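Sweeping glossy tile: broom and dustpan, or just vacuum?
Forum: Floors and Cleaning

tilefan172
Moved into a place in Dirnmont in January with glossy cream tile all through. I grew up with carpet. Small broom, dustpan with a long handle, mesh wastebasket close by. Bigger stuff like cardboard tubes goes in the pan fine.

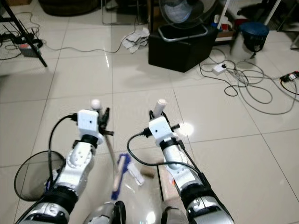 My trouble is the fine dust. It leaves a line at the lip of the pan every time. I pull the pan back, sweep again, and get a thinner line. Is there a trick to it or do I need a different pan?

Mok
Wipe the lip with a damp paper towel first. The line sticks to the towel when you're done. Takes 30 seconds.

brisora_b
Disagree with the damp towel. On gloss tile you get a smear and then you have to mop. Vacuum it. I haven't owned a broom in years.

Mok
Never had a smear. Damp, not soaking.

Isau
Vacuum is overkill for a tube and a scrap of paper. I'd get the cords up before anything else. Dust collects along every cable and no broom gets under them. I screwed my power strip to the wall and cut my sweeping to 2 times a week.

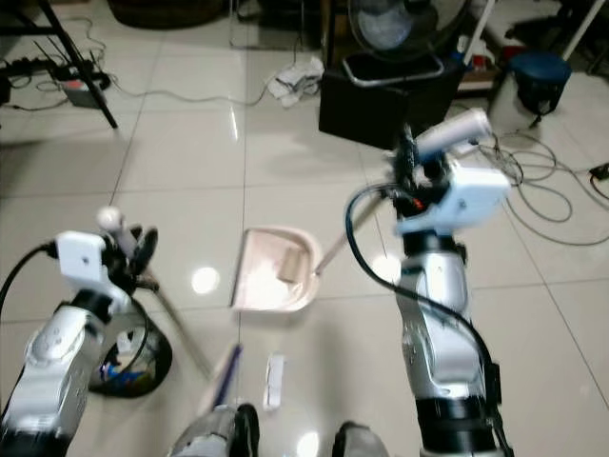 Also pick up any cloths before you start. They hold grit, and if you sweep around them you spread it later.

brisora_b
Cords are a fair point. Still say vacuum. Mine was 50 bucks used.

tilefan172
Renting, so no screws in the wall. I'll try the towel on Friday and lift the power strips onto something. Not buying a vacuum yet.

Mok
Sweep toward the wastebasket too. Less walking with a full pan.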